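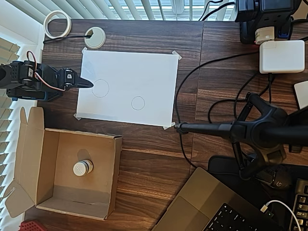

## Sillanach masking tape, 18 mm

I bought four rolls of this in August for painting the skirting and window frames in our back bedroom, and have used nearly three of them. It's a plain crêpe tape, cream coloured, sold by Diekmann in the trade aisle.

It tears cleanly by hand and stays put on gloss and bare wood. On fresh emulsion I'd wait a couple of days – I left it one night and lost a strip of paint the length of my hand. On lining paper it lifted without marking if pulled back slowly.

Edges were sharp on the window frames. On the textured wall by the door there was some bleed, which I touched up with a small brush. The Pritico tape I had before was better there, but it costs almost twice as much.

One roll had been squashed in the packet and kept splitting. Marlene Albers at the shop swapped it without a receipt.

Four out of five. I'd buy it again for woodwork.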